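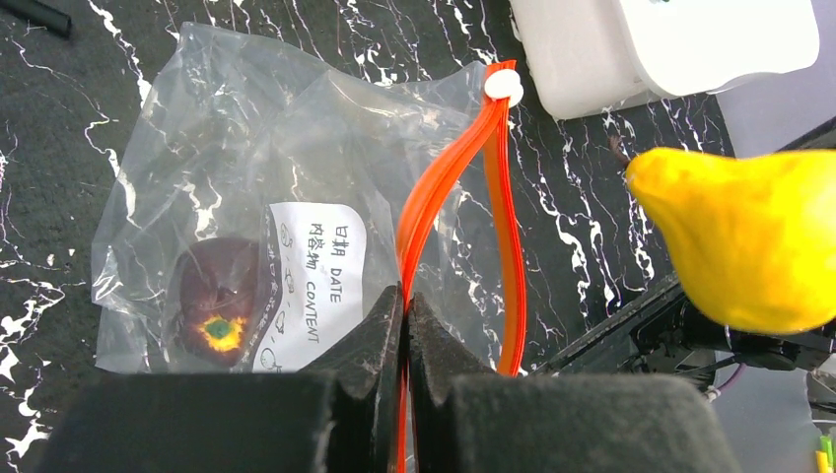

**Do slider bags with an apple in them need to be sealed all the way?**

Posted by ernard_kitchen, 20/12/2020

Hi all! I've started bagging up fruit the night before so I can grab it on my way out, one apple to a bag, and I can't settle on how to close the things. They're the clear kind with an orange zipper and a little round white slider, and there's a white label printed on the side with DATE and CONTENT on it (in Chinese as well as English). I bought a box of 80 at a shop in Stusstead and I'm nowhere near the end of it.

My trouble is that if I run the slider all the way across, the bag puffs up like a pillow and takes up half my lunch tote. If I squash the air out first, the zipper goes wavy and I can't tell if it caught. Is there a knack to this? And does a whole apple even need a tight seal, or am I fussing over nothing? Also, does anybody really fill in the label, and if so, what with? I tried a ballpoint and it just skated around.

---

**stusstead_sue**

Apples don't care. I leave mine open.

---

**ko_pantry**

I use slider bags for pretty much everything, so I have opinions (sorry in advance).

For a whole apple you're eating the next day, closed or open makes very little difference. It's got its own skin. I close mine anyway, mostly so it doesn't roll around in the car, and I leave a gap at the end so it doesn't balloon. Cut apple is a different story – that I seal completely, with a squeeze of lemon, and it goes in the fridge.

For the wavy zipper: lay the bag flat on the counter and push the apple down to the bottom, well away from the track. Run the slider most of the way, press the air out with your palm, then hold the strip straight with one hand while you finish with the other. If you hold it up in the air with the fruit hanging in it, the weight drags on the track and it never sits right. Afterward I give the bag a gentle squeeze and listen for a hiss.

As for the label, get a fine-tip permanent marker and write on it before anything goes in the bag. Trying to write over a round apple is miserable! I skip CONTENT when I can see what it is and only fill in the date. For the freezer I do both, after the time I thawed 2 bags of what I thought was stewed apple and had turnip for dessert.

---

**gukmont_gal**

Seconding the marker. Rubbing alcohol on a paper towel takes it off again if you want to reuse the bag. I got 4 rounds out of one before the slider came loose, but I only do that with bags that held dry stuff or whole fruit.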